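ステンレス製試験管立て Siltix 角型シリーズ
製品情報・ご使用の手引き

株式会社Nakberg 理化学機器部
掲載内容は2025年2月現在のものです。

Siltix 角型シリーズは、大学、検査機関、工場の品質管理室等でご使用いただくステンレス製の試験管立てです。天板に丸穴を設けた箱型の構造で、側面が開いており、収納した試験管の下部を横から確認することができます。実験台上に常設する用途のほか、保管庫への一時収納にもご利用いただけます。

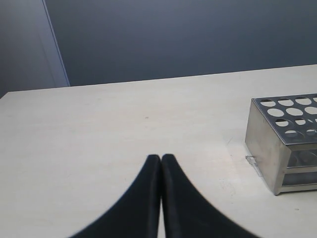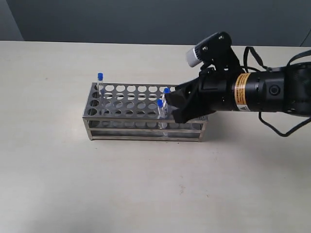

1. 製品の特長

本シリーズの試験管立ては、天板、下段の棚板および側枠から構成されています。試験管は天板の丸穴で上部を支え、下段で底部側を保持します。ねじ式キャップ付きの試験管にも対応しており、キャップ部は天板より上に位置するため、試験管を立てたまま開閉作業を行うことができます。ただし、開閉時には必ず一方の手で管の上部を保持してください。

表面はつや消し調の仕上げとしています。細かなすり傷は使用に伴い生じますが、性能に影響はありません。傷が気になる場合であっても、研磨剤による補修はお控えください。仕上げの方向と異なる向きに研磨すると、部分的に光沢が変わり、元の状態に戻すことができなくなります。

2. ご注文に際して

品番3713を標準品としています。穴径の異なる仕様、段数の異なる仕様については、ご使用になる試験管の外径および全長をお知らせいただいたうえで、個別にお見積りいたします。外径はキャップを除いた管の胴部で測定してください。ラベルを貼付して使用される場合は、貼付後の外径をお知らせください。ラベルの重なり部分で管が穴に通らないというお問い合わせが、1月にも複数寄せられております。

標準品の納期は、ご注文の確認後9営業日です。特注仕様の納期は図面の承認後にご案内いたします。図面の承認は書面または電子メールにて承り、電話のみでの承認はお受けしておりません。

3. 設置

水平で平滑な台の上に設置してください。木製の実験台、樹脂化粧板の天板、ステンレス製作業台のいずれにも設置いただけますが、塗装面に長期間置いたままにすると、脚の跡が残ることがあります。薄手のゴムシートを敷く場合は、四隅の脚がすべてシート上に載る大きさのものをご用意ください。

台の縁に近い位置への設置は避け、通路側からは十分な距離をとってください。電源コード等が試験管立ての上を横切る配置もお避けください。

試験管を収納したまま移動する場合は、側枠の両端を両手で持ち、水平を保って運搬してください。天板の穴に指を掛けて持ち上げることはおやめください。収納本数が少ないときは、片側に偏らせず、左右に分けて立てると安定します。

4. 洗浄および滅菌

使用後は中性洗剤を含ませた柔らかい布またはスポンジで洗浄し、水道水で十分にすすいだのち、乾いた布で水分を拭き取ってください。天板の穴の内周は汚れが残りやすい箇所です。試験管洗浄用の細いブラシを使用し、上下両方向から洗浄してください。

次亜塩素酸ナトリウムを含む薬剤が付着した場合は、放置せず直ちに水洗いしてください。塩酸その他の塩化物を含む試薬についても同様です。浸漬による消毒を行う場合の薬剤濃度および時間は、各施設の規定に従うものとし、他の金属製器具と重ねて浸漬しないでください。鉄製の器具から錆が移ることがあります。

高圧蒸気滅菌にかける場合は、試験管を取り出し、試験管立て単体で処理してください。滅菌直後は高温となっています。庫内で15分以上放冷してから取り出し、耐熱手袋を着用してください。

5. 点検

次の項目について、月ごとの点検を推奨いたします。

・平らな面に置いたとき、がたつきがないこと
・側枠と棚板の接合部に割れや浮きがないこと
・天板の穴の縁にばり、変形がないこと
・脚の先端に付着物がないこと
・錆または変色がないこと

穴の縁に変形がある場合、試験管の抜き差しの際に管の表面を傷つけるおそれがあります。変形した箇所を工具で修正することはせず、使用を中止してください。軽微な変色については、市販のステンレス用洗浄剤をご使用いただけますが、使用後は洗剤分が残らないよう念入りにすすいでください。

6. 関連品

Grunari 仕切板:天板上に取り付け、検体の区分を表示する部品です。角型シリーズの標準品に取り付けることができます。取り付けた状態での高圧蒸気滅菌はできません。

Baumgartner 収納トレー:試験管立てを2台並べて収納できる浅型のトレーです。液垂れの受け皿として使用される場合は、使用のつど内面を洗浄してください。

旧型の丸型シリーズは生産を終了し、在庫はほぼ2台分を残すのみとなりました。補修用の部品は供給しておりません。丸型シリーズから角型シリーズへ切り替えをご検討の際は、設置面の寸法が異なりますので、収納棚および恒温槽の内寸をあらかじめご確認ください。

7. 保証および返品

納入時に不具合が認められた場合は、未使用の状態に限り交換を承ります。検体または試薬に接触した製品の返品は、洗浄・滅菌の有無にかかわらずお受けできません。調査のため製品をお預かりする必要がある場合は、事前に除染証明書をご提出いただきます。書式は下記窓口までご請求ください。

落下、過大な荷重、指定外の薬剤の使用による変形および腐食は、保証の対象外といたします。

8. お問い合わせ

製品仕様・お見積り:理化学機器部 営業課 コンラート・ビエレツカ
洗浄・滅菌に関する技術相談:同部 技術課 シリン・ケルマニ

お問い合わせの際は、品番、ご購入時期およびご使用の試験管の種類をお知らせください。図面はご請求に応じて電子データでお送りいたします。製品の仕様および外観は、改良のため予告なく変更することがあります。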